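April 27, 2022

I started to write this post three times and each time I deleted it, so now I write it quickly and will not read it again before I publish. It is about our local newspaper, the Irnham Kettle, and about the letter that its editor received this spring.

For readers who don't live here: the Kettle is a small paper. It has eight pages, it comes out every second week, and most of it is planning applications, football, and who has grown the best leeks. When I moved to this country my English was mostly from school books, and I learned a lot of the everyday language from the Kettle. I learned the word "culvert" from it. I also learned that people here can be very angry in very polite sentences, and this was useful for me at work.

The editor is Wendy Lightfoot. She writes more than half of the paper herself. Last September she began to write about Plaltora, the company that manages the flats behind the old station. The tenants had complained for a long time about the heating charges. Wendy did something simple: she asked them to bring their bills, and she put the bills next to each other on a table in the library and compared them. Two families with the same size of flat, on the same floor, paid very different sums. She wrote this down and printed it, with the answer of the company, which was one sentence long.

Then she wrote a second article, and after the second article came the letter.

I have seen the letter, because she printed it on page two. It comes from a law firm called Drultico. It says that the articles are "false and damaging", it does not say which part is false, and it asks her to remove both of them from the website, to print an apology and to promise that she will not write on the subject again. She had fourteen days. There was also a paragraph about costs, and I think this paragraph was the real letter and the rest was only the envelope.

In the country where I was born, a journalist with a problem like this did not get a letter. I was a student when the office of the paper I liked to read was broken into at night and the computers were taken. Everybody knew more or less who had sent the men, and no one was ever charged. After that the paper still existed, but it was a different paper. It had long articles about the weather. My father continued to buy it for years, from loyalty or from habit, and he read the weather very carefully.

I don't want to say that these two things are the same. They are not, and I would be ashamed to compare a person who received an envelope with a person who was beaten. But when I read page two I had a feeling in my stomach which I recognised. The purpose is similar. Somebody wants that the next article is not written.

I asked Wendy if I could speak with her for this blog, and she said yes, if I brought something to eat. We sat in the back of the library for two hours. She was much calmer than I was. She told me that she had received such letters before, from a builder and once from a man who sold caravans, but that this one was longer and more expensive. She has insurance, but the insurance has a limit, and she is not sure if it covers the website or only the printed paper. She telephoned to ask and waited a long time on the line, and then the person also was not sure.

What she did next I find interesting. She went back to all the bills and checked every number again. She found one mistake, in the second article: a sum which she had given for one month was in fact for two months. She printed a correction, on the same page as the article had been and with the same size of headline. In my old country no editor would do this in the middle of a dispute, as it would look like weakness. She said to me, "If it's wrong it's wrong, and it doesn't make the other bills right." She did not remove the articles and she did not apologise for them. The fourteen days have passed. As I write, she has not heard anything more.

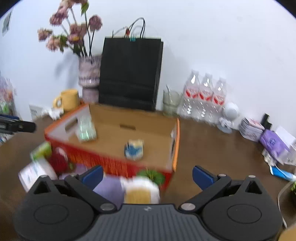 I also wanted to know what the tenants think, so I went to the flats and spoke with a few of them. This was harder than I expected. One woman was happy to talk, even proud that her bill had been in the paper. An older man opened the door, heard the word "newspaper" and closed it again. A third person told me that since the letter was printed he is afraid that his contract will not be renewed. Nobody from the company has told him this. He has only thought it by himself, at night. I count this also as an effect of the letter, although he is not named in it and it was not sent to him.

Some neighbours have started to collect money for the Kettle, in case it comes to court. I gave 70 pounds. My husband said it was a lot for a newspaper which spelled our surname wrong when our son won the swimming prize, and this is true, they did spell it wrong. (They printed a correction for that too.)

There is one thing I still don't understand, and perhaps a reader can explain it to me. I have read that there are people who want to change the law here, so that a judge can stop a case early if it is only made to frighten somebody. But Wendy's case is not a case. It is a letter. How can a judge stop a letter? If a small paper gives up before it comes to any court, then no judge has ever seen it, and it will not be in any statistics. I asked Wendy and she said she had wondered the same. She knows of another local editor who gave up in this way, and his readers never knew that there had been an article.

The next Kettle should come out soon. She says there will be a third article about the heating, shorter, with a table of the charges. There is also a long piece about the culvert -- it is blocked again.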